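Questions fréquentes (mises à jour le 19 septembre 2025)

Je reçois toujours les mêmes questions sur la complémentaire santé, alors j'ai fini par tout mettre sur une seule page. Je ne suis ni courtière ni juriste, je tiens un blog sur les contrats santé depuis un bon moment et je lis les tableaux de garanties pour le plaisir (chacun ses vices). Si votre question n'y est pas, laissez un commentaire en bas, je complète quand j'ai le temps.

C'est quoi ce 100 % qui ne rembourse pas 100 % ?

La question qui revient le plus souvent ! Quand votre tableau indique « 100 % BR », le pourcentage s'applique à la base de remboursement de la Sécurité sociale, donc à un tarif de référence, et ce tarif peut être très loin de ce que vous payez vraiment. Si votre spécialiste pratique des dépassements, un contrat à 100 % BR vous laisse le dépassement entier sur les bras. À 200 %, vous commencez à en récupérer une partie. Et regardez bien si le pourcentage inclut la part de la Sécu ou s'il vient en plus : les deux façons d'écrire existent, et l'écart est énorme sur une prothèse dentaire.

Je peux résilier quand je veux ?

Après un an de contrat, oui, pour une complémentaire individuelle. La résiliation prend effet un mois après que l'assureur a reçu la demande. Le plus simple est de laisser le nouvel organisme s'en charger, il a l'habitude et ça évite le trou entre les deux contrats. Avant un an c'est plus compliqué, il faut en principe un changement de situation (mariage, déménagement, retraite, mutuelle d'entreprise obligatoire...) et il faut que ce changement ait une incidence sur le risque couvert. Gardez une preuve de votre envoi, même si vous passez par l'espace client. Faites une capture d'écran, ça prend dix secondes.

Ma mutuelle d'entreprise est obligatoire, mais j'en ai déjà une. Je fais quoi ?

Ça dépend de votre cas de dispense. Si vous aviez un contrat individuel en cours au moment de l'embauche, vous pouvez en général demander à rester dehors jusqu'à sa prochaine échéance. Si vous êtes couvert par celle de votre conjoint à titre obligatoire, la dispense peut durer. Dans tous les cas la demande se fait par écrit, et c'est à vous de la faire - les RH ne viendront pas vous chercher. Chez Borard, où j'ai travaillé quelques années, on recevait le formulaire au milieu d'une pile de papiers le jour de l'arrivée et la moitié du service l'avait signé sans le lire. Moi comprise.

Pourquoi ma cotisation a encore augmenté en janvier ?

Alors là, je compatis. La mienne est passée à 57 euros par mois cette année, et le courrier qui accompagnait l'avis d'échéance tenait en quatre lignes très vagues. Il y a plusieurs choses mélangées dans une hausse : l'évolution générale des dépenses, les transferts de charges de la Sécu vers les complémentaires, et puis votre âge, que beaucoup de contrats individuels prennent en compte chaque année. Demandez à votre assureur quelle part vient de l'âge. Il n'est pas toujours bavard, mais j'ai déjà obtenu une vraie réponse en insistant par la messagerie, et avec ça on compare beaucoup mieux.

Quel contrat vous conseillez ?

Aucun, désolée ! Je sais que c'est frustrant. J'ai comparé Clitov et Kistarex l'hiver dernier pour ma propre situation, et le moins cher des deux pour moi aurait été le plus cher pour ma sœur, qui porte des verres progressifs et voit un ostéo régulièrement. Prenez plutôt vos dépenses des douze derniers mois. Chez moi, l'année dernière, la cotisation totale faisait 677 euros et le contrat m'en a rendu 373. Présenté comme ça on se dit qu'on s'est fait avoir, sauf que je n'ai pas été hospitalisée, et c'est quand même surtout pour l'hôpital que je paie.

Et l'hospitalisation, justement, je regarde quelle ligne ?

Commencez par le forfait journalier hospitalier : il doit être pris en charge sans limite de durée dans un contrat responsable, sauf dans certains établissements médico-sociaux. Ensuite, les honoraires des chirurgiens et des anesthésistes, avec deux lignes différentes selon que le médecin adhère ou pas à l'option de maîtrise des tarifs (l'OPTAM). La chambre particulière arrive après, c'est du confort, et les plafonds par jour varient énormément. Demandez le devis de l'établissement et envoyez-le à votre mutuelle avant l'opération. J'ai eu un devis à 674 euros de dépassements pour un proche, et on a pu s'organiser parce qu'on le savait à l'avance.

Le 100 % Santé, c'est vraiment zéro euro ?

Pour les lunettes, les prothèses dentaires et les aides auditives du panier concerné, oui, à condition d'avoir un contrat responsable (presque tous le sont). L'opticien, le dentiste et l'audioprothésiste doivent vous proposer cette offre dans leur devis quand elle existe pour votre besoin. Si elle n'y est pas, réclamez-la. Vous pouvez aussi panacher, par exemple des verres du panier 100 % Santé et une monture plus chère, et là vous paierez la différence sur la monture selon vos garanties.

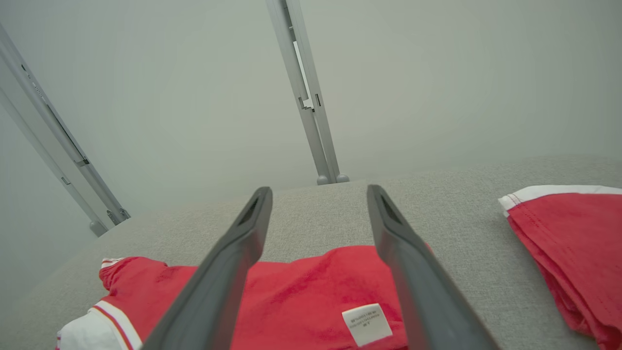 Mylene Sison me signale que pour le dentaire, tout dépend aussi de la dent : une couronne céramique entre dans le panier sans reste à charge sur les dents de devant, mais plus sur les molaires, et elle l'a découvert au moment du devis. Merci Mylene, je l'ajoute ! Il y a donc bien trois paniers en dentaire, et le devis doit préciser dans lequel se trouve chaque acte. Si la colonne est vide, redemandez-le.

Le délai de carence, ça existe encore ?

Oui, sur certains contrats individuels. Pendant les premiers mois vous cotisez mais certaines garanties ne jouent pas, le plus souvent l'optique, le dentaire ou la maternité. C'est rarement écrit en gros. Cherchez « délai d'attente » dans les conditions générales, beaucoup d'assureurs préfèrent ce mot-là. Si vous sortez d'un contrat équivalent, demandez qu'on vous en dispense, et demandez-le avant de signer.

Je n'arrive pas à me faire rembourser, à qui j'écris ?

D'abord au service client, puis au service réclamations, par écrit, avec vos décomptes Sécu en pièces jointes. Si la réponse ne vous va pas ou ne vient pas, il reste le médiateur, dont les coordonnées figurent obligatoirement dans votre contrat. C'est gratuit. Vérifiez quand même avant que la télétransmission est bien activée sur votre compte ameli - dans mon dossier avec Castillo, le blocage venait de là et j'avais déjà rédigé deux pages de courrier furieux.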